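Rule 5

The Plomedby rules for handling steamed food ran to 58 pages, and Marisol Greenberg had read every one of them without meeting a bun.

"Rule 5," she said. "The lid shall be parked before any item is lifted. Parked where?"

"On the table," said Gus Mercado.

"It doesn't say table. It says a safe place. Who signed off a safe place?"

Gus looked at the arms. He had spent most of September teaching them where things went, and he didn't much care what it was called.

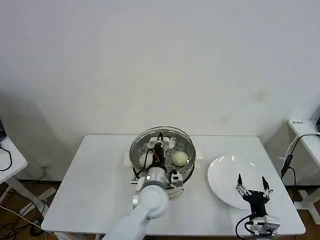 "And the pass mark is 70 out of 100," she went on. "So thirty buns can go on the floor and we hand over a certificate."

"They don't go on the floor."

"Then why isn't it 100?"

He had no answer to that. Wastura had wanted 70, probably – they sold the grippers. She turned to the part on squeezing, where the word "gently" came up four times and there wasn't one figure for force. She wrote "how gently?" in the margin and underlined it.

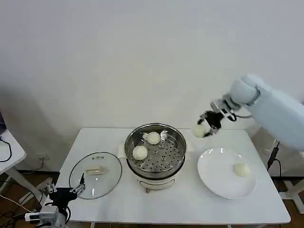

Thaddeus Tran thought she was being unfair, and told her so over the phone at half past four. A poor rule could be mended next year, he said, but with no rule at all every kitchen would make up its own.

"They do that now," said Marisol. She put him on speaker, found page one and picked up her pen again.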